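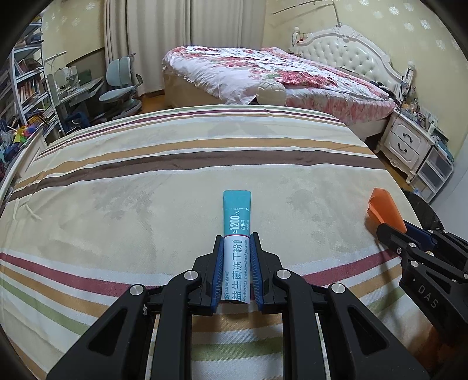
Photo credit: Duangkaew

Footwear Impression Workshop, Notebook Entry
January, started 8:40 a.m.
Subject: Comparison of casting powders on loose soil, second round

Purpose

The burglary unit has asked whether the casts it submits from garden beds and building sites can be made to hold more detail. Several of the casts received over the fall were too soft at the edges to support a comparison, and two of the reports issued by this office had to state that wear marks could not be assessed. The first round of tests compared our standing stock powder with the Woltier powder on firm clay and found no difference worth reporting. The present round repeats the work on loose soil.

The question is limited to detail and strength. Price will be addressed separately by the purchasing office.

Materials

Stock powder, from the open drum under the north bench. The lid had been left partly unseated and the top layer was discarded before use.

Woltier powder, from a sealed sack opened this morning.

Skoltham fixing spray, used on the sandy tray only.

Two soil trays. Tray A holds sifted garden soil. Tray B holds builder's sand with a small share of the same soil mixed in.

One right training shoe from the reference shelf, size and pattern as entered in Loko. The outsole has a known cut across the ball of the foot and a small stone hole near the heel. These two marks serve as the test of detail, as in the first round.

Method

Six casts were planned, three with each powder. For each cast the tray was raked, leveled with the wooden float, and stepped into once by the same person wearing the shoe. The print was photographed with the scale in place before anything was poured. Side lighting was kept low and on the left for every print.

For each cast, 1000 g of powder was placed in a 2000 ml zip bag and water was added to the fill line. The bag was worked by hand until no dry pockets could be felt at the corners. The mix was then poured onto the flat of a spoon held just outside the heel and allowed to run into the print. It was not poured directly onto the sole area.

All casts were left in place until after lunch, lifted with a flat trowel from the long side, and set face up on the rack without cleaning.

Observations, Tray A

Cast 1, stock powder. The mix was thicker than intended and had to be pushed toward the toe with the spoon. The toe edge shows a ridge where the flow stopped and restarted. The cut across the ball is present. The stone hole is present but shallow.

Cast 2, stock powder. Better flow. A small part of the heel wall fell in as the mix reached it. Both marks present.

Cast 3, Woltier. The mix was visibly thinner at the same fill line. It ran quickly and reached the toe without help. Both marks present, and the cut can be followed to the outer edge of the sole, where the first two casts lose it.

Observations, Tray B

Cast 4, stock powder, spray applied. The spray was held too close on the first pass and left a pitted area at the arch. This is an operator fault and should not be counted against either product. The cut is present. The stone hole is not.

Cast 5, Woltier, spray applied from a greater distance. No pitting. Both marks present.

Cast 6, Woltier, spray applied. The cast cracked across the arch when lifted. The two pieces fit cleanly and the detail on each is good, but a cracked cast would have to be declared in a report. The trowel may have been brought in at too steep an angle. The thinner mix may also have left the arch weaker. The entry does not settle which. 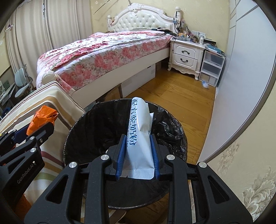
Anong Ruangrit

Cleaning

The casts will remain on the rack overnight before any soil is removed. Colleagues are reminded that casts from the first round were brushed the same afternoon by mistake and that fine surface detail was lost from at least one of them. The soft brush and the water tray are to be used. The stiff brush has been taken off the bench and is in the second drawer with the rasps.

Washings go into the settling bucket and not into the sink. The trap under the east sink has been cleared of set plaster once this winter already, and the building office has made its views known in writing.

Records

Each cast was scratched on the back before it set fully with the tray letter, cast number and my initials. Photographs have been entered in Loko under the workshop heading, not under a case number. The system asked for a case number twice during entry and would not save until the training box was ticked. Anyone adding the after-cleaning photographs should tick that box first, or the images will be held in the review queue.

The scale used in the photographs of Tray A was the older gray one. For Tray B it was replaced with the current white one. The markings agree when laid side by side, but the change is recorded in case the point is raised.

Discussion

On garden soil the Woltier powder gave the better result, although only one cast was made with it on that tray and two were made with stock. The plan called for an even split on each tray as far as three casts would allow, and the numbers are too small to support a recommendation. The difference at the outer edge of the sole is nevertheless clear to the unaided eye, and it falls in the part of the print where the burglary unit's own casts have been weakest.

On sand the comparison is spoiled in part by the spraying fault on Cast 4. The crack in Cast 6 is the more serious matter. Officers in the field lift casts in poor light and often without a flat trowel, and a powder that needs careful handling may not suit them whatever detail it takes.

It should also be noted that the fill line on the bags was set for the stock powder. The Woltier sheet calls for less water by weight. Keeping the line the same for both made the work simpler but was perhaps not fair to the newer product. Some of the easy flow seen in Casts 3, 5 and 6 must be put down to extra water, and the weakness at the arch may share the same source.

Further work

Repeat Tray B with water weighed out for each powder according to its own sheet.

Repeat Cast 4 with the spray held at the distance used for Cast 5. Mark that distance on a stick and leave it with the can.

Drop test on spare blocks of both powders once fully dry. The blocks were poured from the leftover mix and are on the lower shelf under a cloth. They are not to be moved before they are weighed.

Ask the burglary unit for the loan of one of its field kits, so that the next lifts can be made with the tool the officers carry.

Stock

The Woltier sack has been folded over, clipped and placed in the dry cabinet. The drum lid is seated and taped. Zip bags are low and a request has been put in. The can of Skoltham spray is less than half full by feel, and the spare is behind the lamp stands.

Bench wiped down and trays covered at 4:15 p.m. Rack left in the drying room with the door closed.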